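Part 2: Setting how long your logs stick around

I run Surnik on the little mail server in my hall closet, and out of the box it keeps connection logs forever (yikes!). Let's fix that.

1. Log in as admin and open Settings, then Logs.
2. Change "Keep for" from Forever to 68 days, or whatever your own rules call for.
3. Set the size cap to 200 MB.
4. Hit Save, then restart the service.

Caution: the restart deletes anything older than your new limit. Export first if you need it!

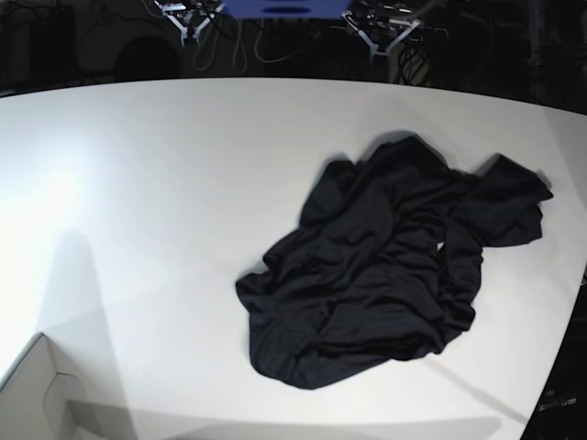

Exports land in the Archive folder as plain text, one file per day. Don't leave them in a heap like a crumpled black garment on a white table – I did that all September and couldn't find a thing. Make a folder for each month and move the files over before you go on.

5. Open Archive and tick "Encrypt new exports."
6. Type your passphrase twice.

Note: old exports stay unencrypted. Filipa Godinho wrote a nice script for those, and it got through 3,000 of mine over lunch.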